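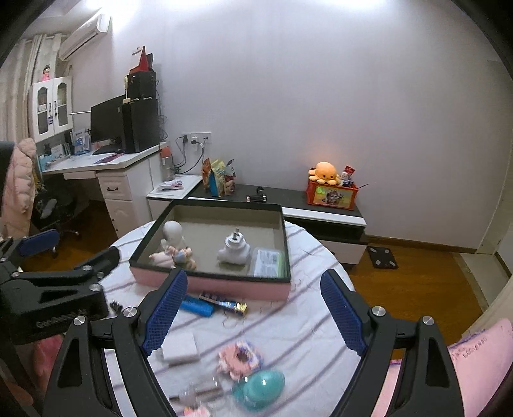

Why are demonstrations collected with hand-held grippers instead of by driving the arm directly?
The operator feels the contact through the handle and works at close to normal hand speed. Driving the arm remotely is slower and ties up the robot for the whole session.

Handout 6: Demonstration visit, Filtton
Course lead: Renata Sadowski. On-site contact: Gert Potgieter.

The group meets at the Filtton side entrance on Wednesday at 8. The visit replaces the regular lab. Bring the consent form from Handout 5.

Terms used during the visit
Episode: one recorded attempt at one task, from first motion to release.
Jaw pad: the soft lining on the inner face of a finger. Texture raises friction at low grip force.
Reset: returning the objects to a start layout before the next episode.

Task for the session
Tabletop sorting: small household objects are picked up from a cloth-covered table and placed in an open box. Thin, flat items are the hard cases. A folded paper square gives the jaws very little to close on, and a clear plastic bag is difficult to segment from the cloth.

Each pair records 36 episodes. Discard any episode in which a hand touches an object before release, and log the discard.

Written work
1. Define success for the sorting task in one sentence.
2. Name two objects you expect to fail and state the failure mode.
3. Compare your discard rate with the Cistcombe set (100 episodes, posted by Xiomara Nakamura).

Submit to Reynaldo Buenaventura before the next lecture.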